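Fixing an early stop when the arm moves food from the pan
Plikby simulation notes, kitchen tasks
December 19, 2025

This page is for anyone running the stove task in Plikby who finds that the arm halts before the food reaches the counter. We had the fault at Ternville on our Testudik build and it took a while to pin down. The log shows a joint limit stop, but the joint limits are fine. 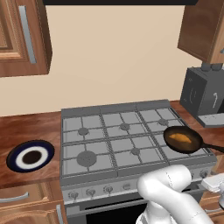
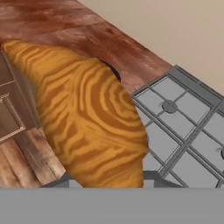 The cause is the contact margin on the food object. When the margin is too wide, the solver reads a touch between the gripper and the food before they meet. The controller pushes back, the wrist overshoots and the stop is triggered. With a light object the effect is small — with a long one it grows quickly.

Before you start, save a copy of the scene file and turn off automatic retries. A retry clears the contact log, and you will need it.

1. Run the task once with the default settings. Note the step at which the arm stops.

2. Open the contact log and go back 120 steps from the stop. Look for a force on the gripper while the gap is still above zero. If there isn't one, you have a different fault and this page won't help.

3. Open the food object in the Shahbazi editor and set the contact margin to 3 mm. Leave the friction alone for now.

4. Set the solver to 300 iterations. Lower values worked for us on some runs but not on others.

5. Reset the scene fully. Reloading the object alone keeps the old margin in memory, and we lost most of a morning to that.

6. Run the task again with the same seed and compare the two logs.

Do not raise the joint limits to get past the stop. The run may finish, but the same file can be loaded on a real arm, and the limits go with it.

If the second run is clean, queue a batch of 1,000 with mixed seeds before you merge the change. Any early stops left after that should be filed with the seed and both logs attached.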